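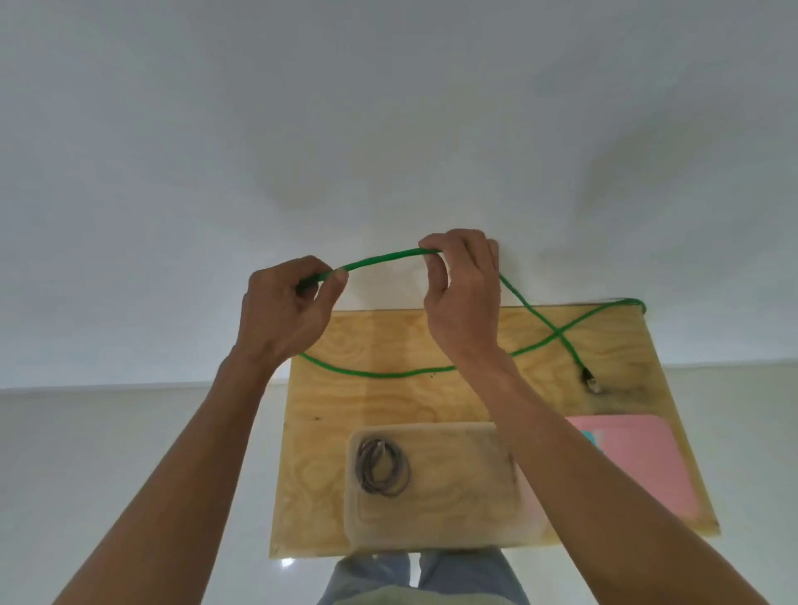
Cables that live in a drawer pick up kinks, and a kinked network cable never lies flat again. Before putting one away, let the twists out of it. Work over a board on the floor, where there is room for the slack to fall. Hold the cable up between both hands and look at how the rest of it drops. If it crosses over itself in a figure eight, as the green one does, there is still a twist in it – roll the strand between finger and thumb and let the loose end turn until the loop opens.

Then coil it in the size it wants to go. Forcing it smaller only puts the twist back. A shallow tray is handy for the ones already wound.

Tie each coil in 3 places if it is a long one, once if it is short. Use a strip of cloth or a hook-and-loop tie. Wire ties bite into the sheath.

Check the plug as you go. The little plastic clip snaps off easily when pulled through a tangle, so free that end by hand.

Label both ends. Masking tape and a soft pencil will do.

Tip sent in by Savita Negi, 8/25/24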